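Fairweather Hallway Names

A list of what people call the hallways in their homes and workplaces, plus the complaints that came with the names. Version dated 2026-04-12.

What's in it

1,192 entries, one per row, in a single CSV. Columns are name, building type, region, years in use and gripe. The gripe column is free text and by far the best part. 46 rows have no name at all, just a gripe, and we kept them.

Where it came from

Tanveer Siddiqui ran the survey through the Firia mailing list in August. Answers came in by web form, except for 235 that arrived on paper and were typed up by Demetrius Esposito, whose spelling of "vestibule" changes over time. We left it alone. Call it a feature of the data. 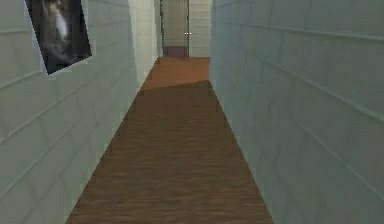
Fig. 1. Rendered corridor, wood-look floor, door at the far end.

Known problems

"The Hall" is the most common name, so don't expect poetry. One office in Dorkeck sent in the same joke 11 times under different initials. Region is whatever people typed, and one person typed "upstairs." Years in use includes a negative number that we have asked about twice.

Cleaning

Phone numbers and last names were stripped out. Swearing was not. If you plan to use this in a classroom, read the gripe column first, alone.

License

Free to use and share with credit. Zumora hosts the file and would like fewer emails about it. Send corrections to Tanveer, and spelling corrections to Demetrius, who will ignore them.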